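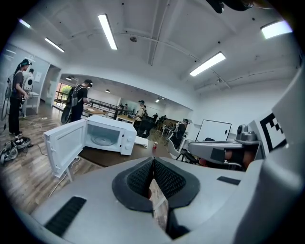 Two gray grippers, the nearer one with dark textured pads

Cracked heels that keep coming back
Skin and Body Care > Hands and Feet

marshgate
My heels have been cracked on and off since June. They are dry and yellowish around the edge, and the left one has a split deep enough to sting when I step out of the shower. I have been using Nasen foot cream at night, the one in the white tube, and it softens the skin for a day or so. Then I miss a night and it goes right back. I wear open sandals at home and work shoes the rest of the time. I am on my feet most of the day.

Is there something better, or am I using it wrong? I would like to avoid a doctor's visit for dry feet if I can.

tollyb
What strength is the Nasen? They make a plain one and one with urea. The plain one did nothing for me. You want urea on the label, and for thick heels you want more of it than what goes in a hand cream.

Put it on right after you wash, while the skin is still a little damp, and then cotton socks. I did that for 14 nights and the edges were soft enough that I stopped snagging the sheets.

marshgate
Just checked and it's the plain one. I didn't know there were two.

Leanne Parsons
I would file them down first. Cream can't get through a thick layer of dead skin. I soak my feet in warm water for 15 minutes, use a foot file, rinse, dry well between the toes, then cream. Twice a week for the file, every night for the cream. Mine is an Erer file with a coarse side and a fine side and I only use the fine side now.

dunlin_k
Please don't file over an open split. I did that a couple of years ago and ended up with an infection and a week of antibiotics. If it stings in the shower it is open. Let it close before you take anything rough to it.

Leanne Parsons
I didn't say to file over the split. You go around it.

dunlin_k
You didn't say to go around it either. People read these threads and do exactly what is written.

Leanne Parsons
Fair enough. Go around it, or wait. I still think the thick skin has to come off at some point or the heel just splits again in the same place. The skin there doesn't bend, so it cracks.

osier
I don't file at all and never have. My mother used plain petroleum jelly and socks and I do the same. I'm 70 and my heels are fine. A jar lasts me all winter.

tollyb
Jelly is good for keeping water in but it won't soften skin that is already hard. I use both, urea cream first and a thin coat of jelly on top. If I only use jelly, my heels feel greasy and still rough underneath.

osier
Then you are using too much. It should be a thin layer, rubbed in until it doesn't shine.

fennimore
Has anyone tried the Mirani heel balm stick? My sister swears by it but it costs three times what the tube creams do.

tollyb
I had one. It smells nice. Mostly wax, as far as I could tell. Easy to carry in a bag and no mess on your hands, but I wouldn't buy it again.

fennimore
OK, I'll leave it then.

kestrel_1000
Sandals were my whole problem. With an open back the heel spreads out when you put weight on it, and there is nothing holding the skin in. I changed to closed slippers at home and got more out of that than out of any cream. I kept using the cream though, so I can't swear to which did it.

Also marshgate, do you have diabetes or any numbness in your feet? If you do, skip all of this and get someone to look at them. Same if the crack is bleeding or the skin around it is red and warm.

marshgate
No diabetes that I know of, and no numbness. No redness. It bled a bit once but not lately.

dunlin_k
Then I would put cream on it and cover the split with a bandage during the day so your sock doesn't rub. If it's no better in a couple of weeks, see a podiatrist. The one I went to in Ondham also checked for athlete's foot, which can look like ordinary dry skin on the heel. Cream alone won't fix that.

marshgate
Thanks, I hadn't thought of athlete's foot. I bought the urea version of the Nasen at lunch and an ordinary pair of cotton socks. No filing until the split closes. I already have slippers somewhere with a back on them.

Leanne Parsons
Let us know how it goes. And don't put the urea cream right in the split, it stings like anything.

marshgate
Found that out last night.

Edited 3rd October: the split has closed. Skin is still thick along the outside edge, so I'm going to try the fine side of a file this week. I'm keeping the socks on at night.

osier
Glad to hear it. Try the jelly too.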